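引き出しは嘘をつく場所です　共用ワゴンの世話を焼く人、エテルカ・シャールコジに聞く

掲載　05/08/2018

待ち合わせの場所に着くと、エテルカ・シャールコジ（Etelka Sárközi）さんはもう床に膝をついて、他人の引き出しの裏側を覗いていた。挨拶をしようにも、見えているのは背中と靴の底だけである。仕方がないので背中に向かって名乗った。

「ちょっと待ってくださいね、いまレールの奥に何か噛んでるので」

出てきたのは砂糖の小袋だった。袋は破れて中身がない。彼女はそれを光に透かし、しばらく眺めてから作業着の胸ポケットにしまった。捨てないんですかと聞くと、「あとで持ち主に見せます」と言う。持ち主が分かるのか。「分かりませんけど、見せると誰かが目をそらすので」

職業を説明するのが難しい人だ。名刺には「什器の手入れと配置」とだけある。デストホルムの町で中古の事務什器を扱う店に勤めたのち、独立して、研究室や工房、共同オフィスの「誰のものでもない家具」を専門に見て回っている。机のように持ち主の決まったものは引き受けない。扱うのはキャビネット、棚、流しの横の台、そして何より、キャスターのついた引き出しワゴンである。

「机は本人の問題ですから、散らかっていてもこちらの知ったことじゃないんです。叱る人もいるでしょうし。でもワゴンは違います。ワゴンは、みんなが半分ずつ責任を持っていることになっていて、半分ずつ足していくとなぜか全部でゼロになる」

笑うでもなくそう言って、彼女は引き出しを戻した。最後の指一本分のところで少し引っかかり、それから、すとん、と収まる。この「すとん」が出るまで帰らないのが決まりだそうだ。

店にいたころの話

もともとは家具が好きだったわけではないという。

「好きなのは倉庫のほうでした。涼しくて、静かで、お客さんが来ない。お客さんが来ない部署を希望したら、返品の引き取りに回されたんです。返品ってお客さんの集まりみたいなものなのに」

返品の主力は、デハーン（De Haan）という会社のスチールワゴンだった。よくできた品で、壊れて戻ってくることはまずない。戻ってくる理由のほとんどは「思っていたより場所を取る」「思っていたより入らない」の二つで、しばしば同じ客が両方を同じ紙に書いてくる。

「場所を取るのに入らない。矛盾してますけど、気持ちは分かるんですよ。つまり中がもういっぱいなんです。引き取りに行くと、たいてい中身ごと渡されますから」

中身ごと。

「中身ごとです。出してくださいって言うと、『あ、もういらないので』って。いらないものを入れるために買って、いっぱいになったから、いらないものと一緒に返す。考えてみるとすごく上手な使い方で、ごみ袋としては世界で一番高いんじゃないでしょうか。あのころの定価が447でした」

通貨の単位は言わなかった。どの通貨でも高いごみ袋である。

倉庫で引き取り品の中身を仕分けているうちに、彼女は妙なことに気がついた。どの会社から戻ったワゴンでも、上の段には似たようなものが入っている。ペン、電池、どこのものか分からない鍵。中の段になると書類や説明書が増える。そして一番下の段には、入れた人が二度と見たくなかったものが入っている。

「乾いた修正液とか、片方だけの手袋とか、誰かの送別会の寄せ書きで渡しそびれたやつとか。あれは困りました。宛名の人に送ってあげたほうがいいのか、三日くらい悩みました」

送ったんですか。

「ドリサウに住んでいると分かったので、送りました。お礼状が来て、『この職場は辞めていません』って」

しゃがむ、という税金

エテルカさんの説によれば、引き出しの運命を決めるのは膝である。

立ったまま開けられる引き出しは、よく開けられ、よく文句を言われ、それなりに片づく。腰をかがめれば届く段は、週に何度か開く。しゃがまないと中が見えない段は、入れるときだけ開いて、出すときには開かない。入れるほうは足でもできるからだ。

「つま先で引っかけて開けて、上から落として、すねで閉める。これを見たことがない職場はないです。やってる本人は両手がふさがってるつもりなんですけど、片方の手はだいたいスマートフォンです」

それで彼女は、下の段にはしゃがむだけの値打ちがあるものを入れるように勧めている。たとえば延長コード、予備のトナー、あるいは大きな封筒の束。どれも、要るときには本当に要る。欲しければ人はしゃがむ。

「お菓子を入れるという手もあります。一度やったらものすごく効きました。下の段が毎日開いて、レールの調子も良くなって。ただ、上の段に電池を取りに来る人がいなくなりました。みんな電池の用事まで忘れちゃって」

取っ手の形にもうるさい。指を差し込む溝のタイプは見た目がすっきりしているが、手袋をしたままだと開けられず、やがて縁が黒ずむ。つまみは服に引っかかる。いちばん信用しているのは、コの字に曲げた金属の棒を正面に留めただけの、愛想のない取っ手だという。

「あれは、どこを持てばいいか考えなくて済むでしょう。考えさせる取っ手はだめです。考えているあいだに天板に置いちゃいますから」

天板は広場である

ここから話は天板に移った。というより、彼女は最初から天板の話がしたかったらしい。声が少し大きくなった。

「平らなものがあれば、人はものを置きます。これは悪い癖でもなんでもなくて、水が低いほうに流れるのと同じです。問題は、置いたあとに名前がつくことなんです。一日目はただの『置いてあるカップ』です。三日たつと『あそこのカップ』になって、一週間で『あのカップは触らないほうがいい』になる。誰も理由を知らないのに、触っちゃいけないことだけが伝わっていくんです」

彼女が受け持ったある共同オフィスでは、コピー機の隣のワゴンに置かれたマグカップが、一月から夏まで同じ場所にあった。掃除の人はカップを避けて天板を拭いた。おかげでカップのまわりだけがぴかぴかで、底の下には丸い汚れが残っていた。エテルカさんがカップを持ち上げたとき、部屋にいた人たちが一斉にこちらを向いたという。

「博物館の展示ケースを開けた人みたいになりました。でも洗って棚に戻したら、午後には別の人がそれでコーヒーを飲んでましたから、聖なるものって案外早く引退するんですね」

器はまだいい、と彼女は言う。器には戻る場所がある。食器棚か、流しか、せいぜい誰かの机だ。厄介なのは缶のほうで、缶は飲み終わった瞬間に身分が変わる。飲み物だったものがごみになるのに、見た目は同じなのである。

「中身が入ってるかどうか、持ち上げるまで分からないじゃないですか。だからみんな持ち上げない。もし入ってたら人のものだし、空だったら自分が捨てることになる。どっちに転んでも損なんです。賢い人ほど触りません。研究室の天板に缶が多いのは、賢い人が多いからだと思いますよ」

倒れている缶はどうか。立っている缶よりは空の可能性が高そうだが。

「そう思うでしょう。私も思って、つかんで、袖をやられたことがあります」

缶をつぶす人、つぶさない人

缶の話はさらに続く。こちらは家具の話を聞きに来たつもりだったが、止める隙がなかった。

飲み終えた缶をつぶす人は、彼女の見立てでは二種類いる。かさを減らすためにつぶす人と、会議が長かったのでつぶす人である。前者のつぶし方は上下からきれいに平たくなり、後者のは真ん中がへこんで横に曲がる。回収箱を覗けばその職場の会議の長さが分かる、と彼女は主張するのだが、さすがに証拠はあるのかと尋ねると、少し考えて「証拠はないですけど、一度も外したことがない」と答えた。外したかどうかをどうやって確かめたのかは、教えてもらえなかった。

つぶすことには副作用もある。つぶした缶は、薄くなったぶんだけ引き出しに入ってしまうのだ。

「立ったままの缶は、浅い引き出しだと閉まらないんです。閉まらないから諦めて捨てに行く。ところがつぶすと入っちゃう。入ると閉まる。閉まると、なかったことになる。引き出しって、閉めると世の中からものを一個減らしてくれる機械なんですよ。本当は減ってないんですけど」

引き出しは嘘をつく場所です、と彼女は言い切った。本稿の題はここから取った。もう少し穏やかな言葉を選んでもらおうと粘ったが、「じゃあ、黙っててくれる場所」と言い直されて、そちらのほうが怖かったのでやめた。

マンデルの灰色のワゴン

いま手を焼いているのは、マンデル（Mandel）と呼ばれる建物のラボにある灰色の金属のワゴンだという。手を焼いている、と言いながら顔は嬉しそうだ。

「いいワゴンなんです。天板が平らで、縁もまっすぐで、取っ手もさっき言ったコの字のやつ。欠点がない。欠点がないから、使い方が全部出ちゃうんですよ」

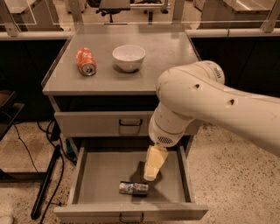

天板に缶と白い鉢、開いた下の引き出しにはつぶれた缶。マンデルのラボで。

鉢について、彼女の評価は意外に高かった。

「白くて丸くて、空っぽでしょう。空の鉢はえらいんです。次に何を入れてもいいと言っているわけですから。クリップが一個でも入ったらもうおしまいで、次の日には輪ゴムが入って、その次はねじです。鉢は、最初の一個が入るまでが鉢で、そこから先は小物入れです。小物入れになった鉢を鉢に戻すのは、私でも難しい」

オレンジ色の缶のほうは、横になっているのが気になるらしい。

「転がる先があるのが嫌なんです。手前が広く空いているのはいいことなんですよ。ものを置いて作業する場所が残ってるわけですから。でも横になった缶にとっては、滑走路ですよね」

では、下の引き出しの缶は。

彼女はここで初めて言葉を選んだ。選んだ末に出てきたのは、次のような弁護だった。

「正直な缶だと思います。だって開けたら一番手前のほうにあるんですよ。隠す気のある人は奥に入れます。奥に入れて、上に紙をかぶせます。紙をかぶせる人は本当にいて、しかもその紙がたいてい整理整頓のお知らせなんです」

かといって、そのままでいいとは言わない。彼女がラボの人たちに出した提案は、拍子抜けするほど単純だった。缶を引き出しに入れたいなら、そこを缶の引き出しにすればいい、というのである。下の段の床に浅い受け箱を敷き、正面に「缶」と書いた札を貼る。箱がいっぱいになったら、箱ごと回収場所へ持っていく。

「みんな怒るんですよ、最初は。引き出しはごみ箱じゃないって。でももう入れてるじゃないですか。入れてる人に入れるなと言うのは疲れるし、言った人が嫌われます。札なら嫌われません。札が嫌われても私は平気ですし」

反対意見はひとつだけ残った。洗わずに入れる人がいたらどうするのか、というものだ。これはもっともで、彼女も認めている。受け箱を取り外せるものにしたのはそのためで、箱は流しで洗える。引き出しそのものは、レールから外すのに要領がいる。

「外せますけどね、私なら。ただ、外し方を教えると、今度は外したまま戻さない人が出ます」

札の文句についても、ひと悶着あった。最初の案は「空き缶はすすいでからこちらへ、いつもきれいにお使いいただきありがとうございます」だったそうだ。彼女はこれを一文字ずつ削った。

「まだきれいに使ってないのに、先にお礼を言われると腹が立つでしょう。それに長い札は読まれません。読まれない札は壁紙です。『缶』でいいんです、『缶』で。『空き缶』だと、半分残ってる人が、自分は対象外だと思って天板に置いていくので」

道具のこと

鞄の中を見せてもらった。中身は思っていたより少ない。やわらかい布、細いブラシ、六角レンチの束、レール用の潤滑剤、札にするための厚紙と太いペン。そして折りたたみの膝当てが入っていた。しゃがむことを人に勧める仕事なので、自分の膝は守っておくのだという。

「潤滑剤はつけすぎないことです。気持ちよく滑るのが嬉しくて、みんなたくさん吹くんですけど、あとで埃が寄ってきて、前より重くなります。布に少しだけ取って拭く。それで足りなければ、油の問題ではなくて、何か噛んでるんです。さっきの砂糖みたいに」

キャスターも必ず見る。髪の毛と糸くずが巻きつくと、まっすぐ押しているつもりでも車体が斜めに逃げる。押しにくいワゴンは動かされなくなり、動かないワゴンはやがて台と呼ばれ、台と呼ばれるようになるとその上に本格的にものが積まれ始める。

「ワゴンが台になったら負けです。名前が変わったら、もう引っ越しのときまで動きません」

布で拭く順番は上からで、天板、正面、取っ手、引き出しの内側の縁。床の部分は最後になる。拭くときは中身を全部出すが、出したものの置き場所として天板を使ってはいけないそうだ。理由を聞くと、そのまま帰る人がいるから、と言う。誰の話ですかと重ねて聞いたら、「若いころの私です」と返ってきた。床にシーツを広げて、そこに出す。床なら邪魔で仕方がないので、必ず戻すことになる。

戻すときに迷ったものはどうするか。

「迷ったものは、その場にいる一番忙しそうな人に聞きます。忙しい人は即答しますから。暇な人に聞くと、思い出を語り始めるので」

ご自宅の引き出しは

終わりがけに、意地の悪い質問をした。ご自宅の引き出しはどうなっているんですか。

「見せませんよ」と即答だった。それから、少し間があって、台所に一つだけ、開けない引き出しがあると白状した。前の住人が残していった棚についているもので、引っ越してきた日に開けようとして途中で引っかかり、それきりだという。中で何かが立っているらしい。おそらくお玉だと思う、と彼女は言う。

プロなのに、直さないんですか。

「直せますよ。たぶん定規を一本差し込んで、寝かせればいいだけです。でも、家に帰ってまでやりたくないじゃないですか。歯医者さんだって、家で自分の歯は抜かないでしょう」

それは家でなくても抜かないと思ったが、言わずにおいた。

こちらの机にも引き出しがあるので、帰る前に助言を求めてみた。彼女は机は専門外ですからと断り、それでも一応、一番下の段に何が入っているかを聞いてくれた。正確に思い出せなかったので、書類ですと答えた。エテルカさんは「書類」と繰り返し、胸ポケットから例の砂糖の小袋を出して、こちらに見せた。

なお、マンデルの札はもう貼ってあるそうだ。受け箱は寸法を測り直しているところで、届くまでのあいだは菓子の空き箱で代用している。菓子のほうは、取り付けに行った日に皆で食べてしまったという。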